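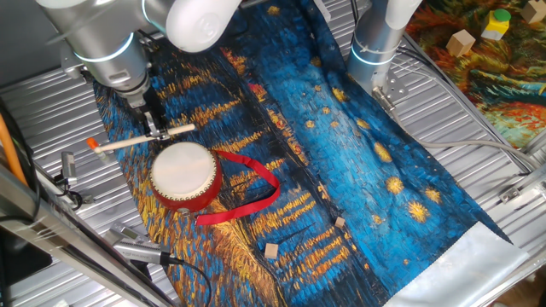
2台のロボットアームによる卓上作業。左のアームのグリッパーが太鼓のばちを把持している(撮影:Sastico)

株式会社Sastico
2026年1月3日

卓上双腕ロボットの作業手順に関する社内基準「Rarkden」を公開
把持、配線、作業面、記録の4分野を対象に、外部の研究室や企業も利用可能

株式会社Sasticoは、卓上で使用する双腕ロボットの作業手順をまとめた社内基準「Rarkden」第2版を公開しました。これまで社内と共同研究先に限って運用してきた文書で、今回から申請なしで閲覧、複製、改変ができます。

■公開の背景
産業用ロボットの安全については国内外に規格がありますが、小型のアームを机や作業台に据え、日用品や玩具、楽器などを扱わせる現場では、日々の段取りの細部が担当者の判断に任されてきました。当社でも、作業台ごとに物品の置き方や記録の書き方が異なり、別の台で得た結果と比較できない例がありました。
第1版は12月に共同研究先のDastemonと試験運用を行い、寄せられた指摘を反映して第2版としました。試験運用で実施した作業は2,000回を超え、このうち300回分の記録を両社で照合しています。

■第2版の主な内容
1. 把持
対象物ごとに、つかむ位置と最大把持力を作業前に登録します。ばち、筆、スプーンなど細長い物品は、つかむ位置に加えて先端の向きも登録の対象です。把持したままアームを停止させた場合、物品を手で引き抜くことを禁止し、操作者がグリッパーを開いてから回収します。

2. 配線
アームとセンサーのケーブルは、両腕の可動範囲を確認したうえで経路を決めます。作業面の上を通す場合は、その位置を配置図に記入し、始業時に被覆と固定具を点検します。経路を変更したときは、低速での動作確認をやり直します。

3. 作業面
布を敷く場合は、柄、寸法、向きを記録します。柄のある布の使用は制限しません。しわや浮きは作業の前に直し、作業中に布がずれたときは一時停止して、その回の記録に印を付けます。リボンやひもの付いた物品は、ひもの部分も物品の一部とみなし、初期配置に含めて記録します。

4. 物品と記録
作業の対象としない積み木などを台上に置くことは認めますが、配置図への記載が必要です。失敗した回の記録は削除せず、停止の理由とともに保存します。記録は500回ごとに、作業を担当していない者が抜き取りで確認します。

■人の立ち入りについて
両腕が動作可能な状態にある間、作業面の上に手を入れることはできません。物品の並べ直しは、2台とも停止状態であることを表示と操作画面の両方で確認してから行います。片腕だけを使う作業でも、もう一方の腕を待機姿勢に置き、同じ手順を適用します。

■コメント
Sastico 作業基準担当 クリスーラ・アレクシウ(Chrysoula Alexiou)
「第1版では、物品の置き直しに関する記述が足りないという指摘を最も多く受けました。第2版ではこの部分を書き直し、確認の順番を一つに決めました。布やひものように形の変わるものの扱いには、まだ決めきれていない項目があります。利用された方からの報告を受けて改訂を続けます」

■適用範囲
本基準は、作業台に固定した小型アームを対象とします。移動台車に載せたロボット、屋外で使用する機器、食品を扱う作業は対象外です。また、法令や既存の安全規格に代わるものではなく、導入時のリスクアセスメントは利用者が別途実施する必要があります。

■今後の予定
点検表と配置図のひな型は、本文とあわせて当社ウェブサイトに掲載しています。英語版は翻訳を終え、現在Ocampoが用語を確認しています。

■本件に関するお問い合わせ
株式会社Sastico 広報担当
当社ウェブサイトのお問い合わせフォームをご利用ください。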